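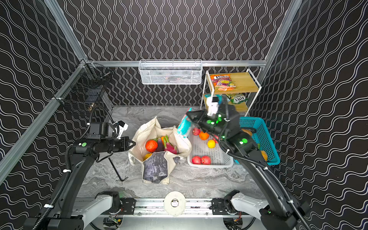 Can you go to the Fetance open day if you don't know anything about robots?

You can, and you don't need to book either, just sign in at the desk and somebody will point you at the stairs.

I'm putting that first as three of you have asked me off-list. Now the long version, for anyone who has a cup of tea to hand.

I went on Thursday, on the 107 bus, the Saab being back at the garage with its usual complaint. Fetance are in the old Centon building, round the back, past the carpet place. There's a sign but it's on the wrong side of the road if you come from the station. I got there a bit after two and the downstairs part was packed, mostly with school groups round a sorting machine that flings bottle tops into tubes. Very loud! I gave it five minutes and went up.

Upstairs is where I'd spend your time. They had the two-armed rig going, the one they call Temora, doing what the sheet on the door called "shopping tasks". So there's a booth with wavy-line walls, a canvas bag in the middle, baskets of fruit and veg, a little shelf with packets of sweets and snacks, and a pair of black arms on a rail to move it all about. I'd expected cans and boxes, nice square things, and I was delighted to see a dragon fruit in there. Somebody had left a hex key lying on the floor next to the bag, which made me feel at home.

I must have stood there for forty minutes. Fruit is more interesting to watch than you'd think, but the snack bags are the thing. A bag of crisps has no proper edges, it gives when you pinch it, and then the weight slides to one end and the whole thing swings. The young man running it said they can do apples all day long and it's the packets that keep him up at night. The tote is awkward too, as it slumps when it feels like it and the opening is never the same shape twice.

There was a screen outside the booth with a running total of attempts, and it stood at 2657 when I left. I asked how many of those were good ones and got a very polite answer with no number in it, so draw your own conclusions. I did get to ask about the grippers. They change the finger pads fairly often and he thinks the pad matters as much as the software, which will please those of you who have been saying so on here for years.

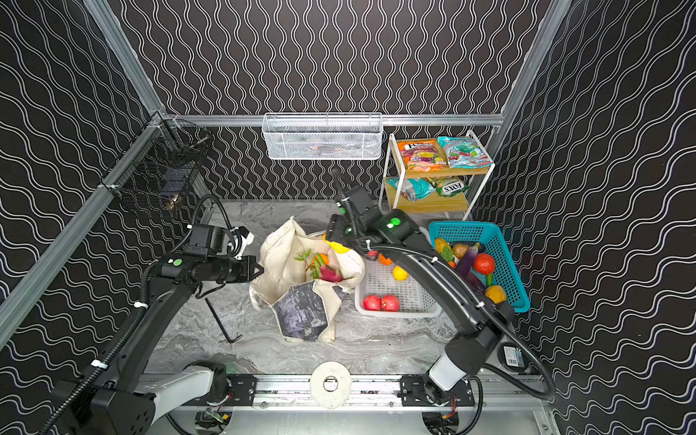
Agustina Ojeda wrote:

> Is anyone going to the Fetance thing? I went in February when
> they had the smaller do, and came away a bit grumpy. Everything
> was slow, and every time an arm got stuck a person leaned in and
> put things straight, and then we all clapped. I don't mind slow
> but I do mind not being told who is driving. Was it being steered
> by someone behind a curtain or was it working things out for
> itself? I asked twice.
>
> Also, does anybody know whether they still do the talk? It was
> the best bit by miles and only a handful of us stayed for it.
>
> Agustina

Right, Agustina, I asked for you. It's a mixture. In the mornings someone steers both arms by hand so that they can record it, and in the afternoons they let it run by itself and a person stands by with the stop button. The door sheet does say this now, in quite small print at the bottom, so perhaps your grumbling got through!

It's still slow. I won't pretend otherwise. I'd have had that bag packed and been halfway home. And there was a certain amount of leaning in, though nobody clapped while I was there, thank goodness.

The talk is still on, at four, in the room with the bad chairs. I caught the first half and then had to run for the bus. It was mostly about where you put the cameras when the arms keep getting in the way of them, with lots of clips of things going wrong, and I wish I'd heard the rest. If anyone stays to the end, please could you write it up for the list?

Couple of practical things. The lift was out, so ring ahead if stairs are a problem. Coffee is free, biscuits are not. Parking is hopeless. And if you want to ask the upstairs lot anything, go after the schools leave at three.

I've still got the door sheet if anyone wants me to scan it.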